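2025년 11월 14일

오늘로 김장 준비 4일째. 10월에 주문해 둔 절임배추가 드디어 왔는데, 상자를 열어 보니 생각보다 속이 꽉 차서 기분이 확 좋아졌다! 작년엔 배추가 너무 짜서 결국 찌개로만 먹었으니까 올해는 진짜 잘해 보고 싶다.

아침엔 무를 채 썰다가 손가락에 쥐가 났다ㅠㅠ 강판을 쓸까 하다가 그 식감이 싫어서 그냥 칼로 끝까지 버텼다. 갓이랑 쪽파는 시장에서 샀고(쪽파값 왜 이래 정말), 새우젓은 엄마가 보내 준 걸로 충분할 듯. 찹쌀풀은 한 번 태워 먹고 다시 쑤었다. 냄비는 아직 물에 불리는 중이다.

저녁엔 양념을 버무려 두고 배추 한 잎에 싸서 맛을 봤는데, 와, 이건 수육을 안 삶을 수가 없잖아. 고기는 내일 아침 일찍 사러 가야지.
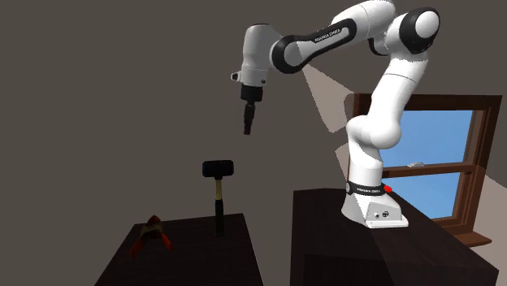

올리스데일
글쓴이 · 블로그 주인장

고춧가루는 조금 남겨 뒀다. 속 넣다 보면 꼭 마지막 두어 포기에서 양념이 모자라서 허옇게 되니까. 김치통도 다 씻어서 베란다에 엎어 놨고, 이제 허리에 파스 붙이고 자야겠다. 내일 비만 안 왔으면!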